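Coton – Galerie : nos robots à l'essai, côté simulation

Mise à jour du 4 novembre 2024

Chez Coton, nous préparons des logements meublés entre deux séjours : portes ouvertes, pièces contrôlées, placards vérifiés, et on recommence à l'adresse suivante. Depuis le mois d'octobre, une partie de ce travail se répète d'abord dans un appartement entièrement virtuel, bâti sous Nekomel, avant que quoi que ce soit ne bouge dans un vrai couloir. Et c'est passionnant à suivre ! Voici trois vues de simulation, puis quelques notes sur ce que le projet change dans nos journées. 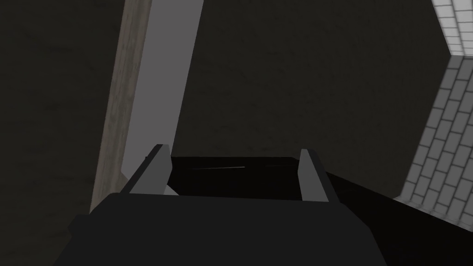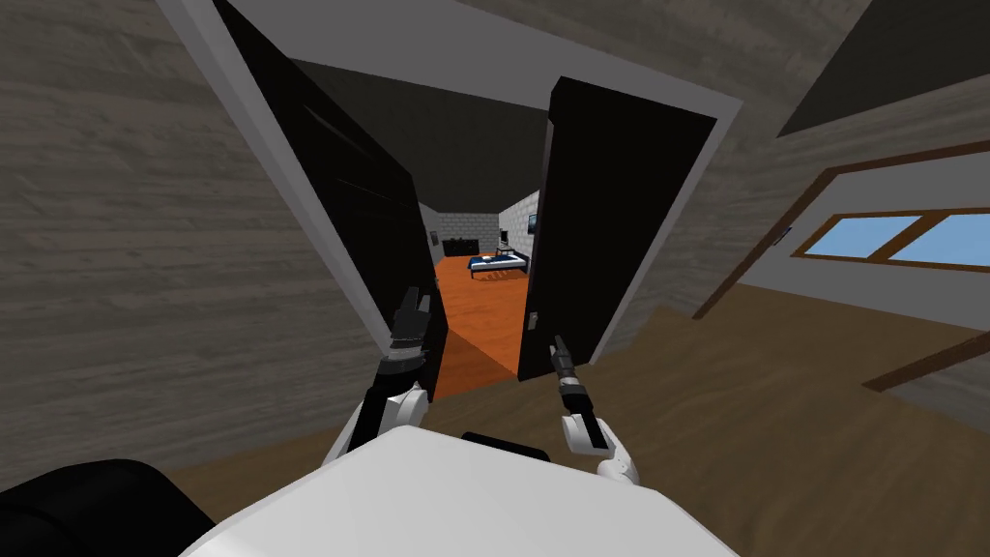
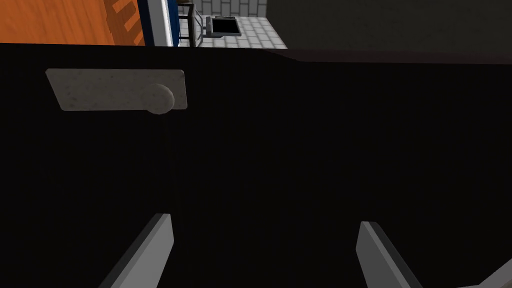

Vues de simulation. Au milieu, le robot devant la double porte noire de la chambre ; première et dernière vues, les doigts de la pince en gros plan.

Les portes, d'abord

La double porte est devenue notre exercice favori. Deux bras, un battant chacun, les pinces près du bord intérieur : vu comme cela, le geste paraît simple. Il nous a pourtant fallu 79 versions du réglage avant d'en garder une. À quelle hauteur pousser, quel bras part le premier, à quelle distance arrêter la base pour que les battants aient de la place... Toutes ces questions, nos équipes de terrain les règlent sans y penser, un sac dans une main et les draps sous le bras. Les écrire noir sur blanc a demandé plusieurs après-midi de discussion, et l'on y a appris beaucoup sur notre propre métier.

Une anecdote au passage : les premiers réglages venaient du bureau d'études, et les gens du terrain les ont trouvés bien trop prudents. Le robot se plaçait loin, tendait les bras, hésitait. « Avance-toi donc, personne n'ouvre une porte comme ça ! » La remarque est restée, et la base s'arrête désormais plus près du seuil.

Les gros plans

Ce sont les vues que nous regardons le plus. Quand les doigts arrivent tout près d'une surface sombre, il reste peu de repères à l'image, et l'on comprend vite pourquoi un meuble noir donne plus de mal qu'un meuble clair. Sur la troisième vue, la plaque gris clair et son bouton rond se détachent très bien – un vrai cadeau pour le repérage. Nous avons depuis ajouté à notre bibliothèque des poignées beaucoup moins visibles, dont certaines de la même teinte que leur support. Celles-là occupent encore l'équipe !

Le compteur affiche 3524 essais simulés à ce jour, toutes tâches confondues. La plupart tournent la nuit. Le matin, on trie : les essais réussis d'un côté, les ratés de l'autre, et les bizarres dans un dossier à part que tout le monde ouvre en premier.

Ce qui a changé dans l'équipe

Sept personnes du service de préparation consacrent maintenant une partie de leur temps à la relecture des essais. Au départ, nous pensions confier cette tâche à des techniciens. Mais quelqu'un qui a ouvert des placards toute sa carrière voit immédiatement qu'une pince arrive de travers, ou qu'une porte poussée trop vite ira cogner le mur. La relecture est donc devenue une fonction à part entière, avec sa formation de deux jours, montée avec Prasertsri, et une ligne sur la fiche de paie.

Tout n'est pas réglé pour autant. Les plannings ont dû être refaits deux fois, et les collègues qui relisent regrettent parfois les tournées : on bouge moins, on se croise moins, les yeux fatiguent. Nous avons limité la relecture à des demi-journées et cela va nettement mieux. La question des horaires décalés, elle, reste ouverte avec les représentants du personnel. Elle sera reprise quand le premier robot passera en logement réel, ce qui n'est pas encore daté.

Ce que les équipes demandent le plus souvent, c'est que la machine prenne les tâches répétitives de fin de tournée, celles où les épaules tirent : ouvrir, refermer, vérifier chaque tiroir d'une cuisine, repasser derrière soi. Les choix de présentation, l'accueil, le coup d'œil final sur une chambre, elles tiennent à les garder, et le projet a été dessiné dans ce sens dès la première réunion.

La suite

Nous travaillons à présent sur les tiroirs et sur les fenêtres, avec un deuxième logement virtuel fourni par Lemimeo – plus étroit, avec un couloir coudé qui promet quelques belles manœuvres. Les nouvelles vues rejoindront cette page au fur et à mesure. Les collègues qui souhaitent assister à une séance de relecture peuvent s'inscrire auprès de leur responsable de secteur ; il reste des places, et les questions les plus terre à terre sont les bienvenues !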